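Robot Cell Technician (fault investigation), Prisska – fixed term

Posted 4/12/19

Prisska takes apart and rebuilds desktop computers for reuse. We are looking for a technician to join the Rola cell, where a robot arm fits and removes parts inside open computer cases. The post is for one year in the first instance, with a start as soon as the right person is free.

You should know why we are hiring. In November the arm on Rola carried on pressing after a memory module had already met the bottom of its slot. The force limit should have stopped it and did not. The board cracked, the gripper bracket bent, and an operator who reached in to free the module had two fingers pinched when the arm moved again. The injury was minor and the operator is back at work. The cell was shut down the same day and now runs only at reduced speed, with a second person at the stop button.

We went back through the logs for the last 3000 insertions and found 441 where the force reading froze for a moment during the downward move. Most did no harm. We do not yet know if the fault lies in the sensor, the cabling along the arm or the Pal control software, and finding out will be your first job.

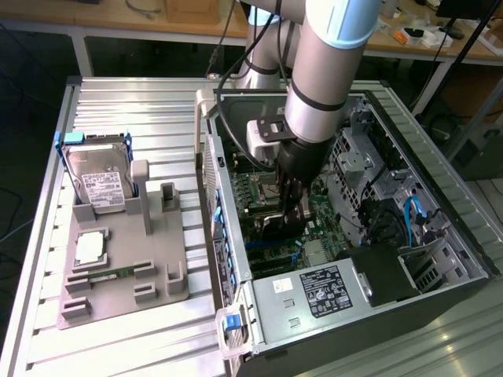 The work is mostly at the bench. You will run the same few jobs over and over with processors, memory and drives, change one thing at a time and write down what happened. Once we have a cause you will help put it right, and then take the cell through 1000 insertions without a frozen reading before it goes back to full speed. You will also rewrite the instructions for reaching into the cell, which were not clear enough.

You will need:
Two years or more working with industrial robots, in any trade
Experience of tracing electrical faults that come and go
Enough programming to read someone else's code and change it safely
A habit of keeping proper notes

Useful but not required:
Force sensing or small parts assembly
Risk assessment for machinery
Some knowledge of how desktop computers go together

Hours are full time, on days. There is no home working for this post – the fault has to be watched in person. Safety training is given in the first week and you will not work on the cell before it is done.

Halex is handling applications for us. Send a CV and one page on a fault you traced, including anything you got wrong on the way. Please keep to the page. Shortlisted applicants will be asked in for half a day, part of it at the cell, and we pay travel up to 50 pounds.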